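Home | Local | Business | Schools | Weekend | Contact

Can a machine push the right button? Skorstead shop spends the summer finding out

2018-07-16

SKORSTEAD — Anyone who has ever tried to teach a teenager to run the dishwasher will have some sympathy for the people at Manninen, the small automation shop out past the feed store, who have spent a good part of the summer trying to get a machine to do chores the rest of us do without thinking. The work goes by the name of Puvireo, and the question behind it is one that plenty of folks in town have been asking over coffee anyway: are robots ready to help out at home and on the shop floor, or do we have a while to wait yet?

The short answer, as the shop gives it, is that it depends very much on the chore. The longer answer took most of an afternoon and two pots of coffee to get through, and we'll try to do it justice in less space than that.

Puvireo began with a list. The shop asked neighbors, a couple of nearby businesses and the ladies who run the church kitchen which jobs they would hand over first if they could, and the answers filled several pages. Folding towels came up again and again. So did wiping counters, sorting silverware, matching socks (a popular one, with several exclamation points beside it) and emptying the lint trap. The businesses had their own ideas — starting and stopping a conveyor, loading a parts washer, sweeping up at the end of a shift, putting the right lid on the right tub.

From all of that the shop picked 40 jobs and has been working its way through them, easiest first. Pushing buttons was at the very front of the line. It sounds like nothing at all, but a great deal of ordinary work begins or ends with a button, whether you're running the dryer at home or a packing line in a plant, and a helper that can't manage one won't get far with the rest. 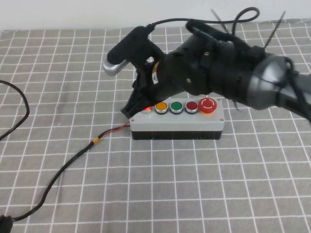
The robot arm at the button box, with its gripper over the lit button at the left end of the row.

What makes buttons a good first lesson is that the answer is clear. A button has been pressed or it hasn't, and there isn't much to argue over afterward. Towels are a different story. Two people can look at the same folded towel and disagree about whether it is really folded, as anybody who shares a linen closet already knows, and a machine has to be told somehow what "good enough" looks like before it can even try.

The shop keeps a running log of its attempts, good and bad, and by the end of last week the button entries had reached 1,079. Of those, 700 were made in June, when the team was still settling how slowly the arm ought to come down over a button and how hard it ought to push once it got there. Too gentle and the press doesn't register. Too firm and you are buying new buttons. The presses are a good deal steadier now than they were in the spring, we were told, though the team still likes to have a person close by while the arm is working, and expects to keep it that way for a long time.

Household chores are coming along more slowly, and the folks at the shop are quite open about it. Dishes are slippery, socks hide inside other socks, and no two kitchens keep the forks in the same drawer. A plant can bolt a control box in one spot and leave it there for years, but at home somebody is always moving the toaster. The feeling at Manninen is that repetitive shop-floor jobs will be handed over first, a few at a time, and that laundry will be staying with us for the foreseeable future. (This reporter, who had seven loads waiting that evening, took the news as well as could be expected.)

Dresine, the packaging plant on the county road, has been following the project with interest and has offered a corner of its floor for a trial this fall. The plant employs 32 people on its day shift, and the question of jobs has come up, as you would expect it to. Management there says the trial is meant for the early morning start-up, when one worker now walks the length of the building switching on one station after another before anyone else has their coat off. Nobody's hours are to be cut as part of it, according to the plant, and the crew has been invited to come by the shop beforehand, look things over and ask whatever they like.

For everybody else, Manninen will open its doors to visitors on the last Saturday in July, from ten in the morning until two. There will be lemonade, a table where children can try sorting silverware against the clock, and people on hand to talk about what works, what doesn't, and why towels are so hard. Parking is behind the building — please leave the front spaces for anyone who has trouble with the gravel.

The shop is also still taking suggestions for the chore list. Cards can be dropped in the box by the door during business hours, or handed in at the open house. Cleaning out gutters has already been asked for many times, so there is no need to write that one down again.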